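The Desk Drawer
Jan 28, 2023

Does a tidy desk make you better at anything?

Every January the same advice comes around, wearing a slightly different sweater. Clear your desk and you'll clear your head. This year it reached me in the form of a paid course called Grarnden, which a reader, Latifa Kabbaj, forwarded with the subject line "please tell me this is nonsense." I don't know that it's nonsense. I signed up, did the whole thing, and I'm still waiting to be convinced.

The Grarnden method runs for 4 weeks. In week one you take everything off your work surface and put it in a box. You may take an item out only when you need it, and at the end of each day it goes back in. In week two you throw out or give away whatever hasn't left the box. The last two weeks are mostly videos about how you feel now, plus a worksheet where you rate your own focus from one to ten. You rate it low at the start, when you've just paid to fix it, and you rate it higher at the end, when you've just paid to fix it. I'm not a statistician but I can see a problem there.

The sales page leans hard on a survey. It says 3235 people took the course and that most of them "felt more productive." I wrote to ask how many had filled in both worksheets, the first and the last. To their credit they answered within a day. The number was 137. So the glowing result comes from the small group who stuck around long enough to write down that it worked, and we know nothing at all about the rest. Maybe they got so productive they stopped opening email.

I asked a few of you who have tried this kind of thing. Efe Ojo did a clear-desk month at his insurance office and liked it, mainly for the first week. After that the piles moved to the windowsill, then to the chair nobody used, and by the end he was spending more time hunting for the stapler than he'd ever spent looking at it. Yasmine Amrani had the opposite experience. She repairs clarinets, and she says a bare bench is the only way she can keep track of tiny screws. I believe her. But that's a reason to clear a bench when you have tiny screws on it, and it doesn't tell an accountant much.
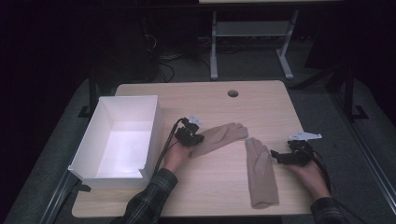
What bothers me more is the jump from "neat" to "good." The course talks about clutter as if it were a character flaw. There is a whole video, lesson nine I think, in which a soft-voiced man explains that the papers on your desk are "decisions you were afraid to make." Mine are mostly receipts. I was never afraid of them. I just don't do my expenses until the end of the quarter, and then they go in an envelope.

Then there's the shopping. For a method about owning less, Grarnden has a lot to sell you. The course page links to trays, risers and a desk pad from Tallik, and a set of drawer dividers from Skellen that cost more than the drawer I'd be putting them in. Hedvig Boström pointed out that the "starter kit" puts five new objects on the surface you have just been told to empty. I went back and checked, and she's right.

I did keep two habits. I now clear off the coffee cups at night, and I stopped letting mail sit on the keyboard. Neither of those needed a video. My focus, if you want my worksheet score, went from a six to a six. I was in a better mood during week three, but that was also the week the heat got fixed.

Eoin Doherty thinks I'm being unfair. His point is that if paying for a course gets someone to deal with a mess they've been ignoring for years, then the course did its job, survey or no survey. Fine. I'd only say that a free afternoon and a trash bag would do it too, and the trash bag won't send you a renewal notice. Mine came 2 days after the last lesson.

If you have numbers on this, real ones, with people who were measured by somebody other than themselves, please send them. I'll print them in the February issue even if they make me look silly. I'm also partway through a Kowalchuk planner that claims to win back an hour a day. So far it takes me twenty minutes every morning to fill in.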